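What the Gripper Study Says About Wiping Down Small Appliances
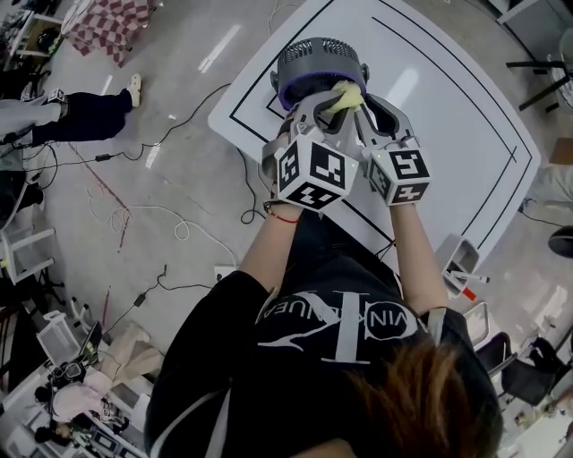 Niloufar Hassanpour wrote in to say that she has been cleaning fan covers with a sponge for years and doesn't see what a robot has to add. Her complaint is that research of this kind measures things every household already knows. She would like to hear about the slots, which are the only part that gives her trouble.

The slots are in here, further down. First, how the work is done.

The group at Cedgate collects its wiping data with a hand-held gripper. A person holds the gripper, closes its two fingers on a sponge and cleans the object the way they would at home. The printed markers on the cubes let the software work out where the gripper is and how it is tilted. A robot arm is later trained on those recordings. The method is cheap compared with steering an arm by remote control, and the people doing the wiping need only a short practice.

The results posted January 4, 2023 cover 1632 recorded wipes on small appliances with vented or curved tops. Each was scored by how much of a thin test film of cornstarch and water was left afterward. A second set of 251 wipes was kept back for checking and not used in training.

Some of it is useful in a kitchen or laundry room.

Pinch the sponge near its back edge. When the fingers closed on the middle, the sponge folded and only a narrow strip touched the surface. Holding it farther back left more of the face flat. The same goes for a hand, or for the kitchen tongs people use to reach behind a stove.

Use straight, overlapping strokes on a rounded top. Circles felt natural to the people doing the recording, but they left a ring of film near the rim. Strokes that started at the center and ran out over the edge left less.

Turn the sponge after 6 strokes. Past that point the film was mostly being moved from one side to the other. The Undimum sponges used in the study are small, so a bigger one may go longer. Check the face of it and turn it when it looks loaded.

Now the slots. A flat sponge pressed across a vent pushes dirt down into it, and pressing harder made the score worse. Wiping along the slots with light pressure did better – still not well. The robot trained on these recordings had the same trouble as the people. For a fan cover or vacuum housing, run a dry, soft brush along the slots first, then wipe in the same direction with a sponge that has been wrung out hard. Unplug the appliance before starting, and let it dry for a few hours before plugging it back in.

Keep the object from turning. Nearly a third of the failed robot wipes were put down to the object sliding or spinning under the sponge. A square of rubber shelf liner underneath takes care of this. Heydari sells a cut-to-size roll, and the jar-opening pads from Beltov work for anything small.

Give it 15 seconds and look again. Wet plastic looks clean. The scorers waited before judging, and marks showed up that could not be seen at first.

The group plans to repeat the vent tests in February with a narrow foam tip in place of the sponge. Niloufar's question about the slots has been passed along to them.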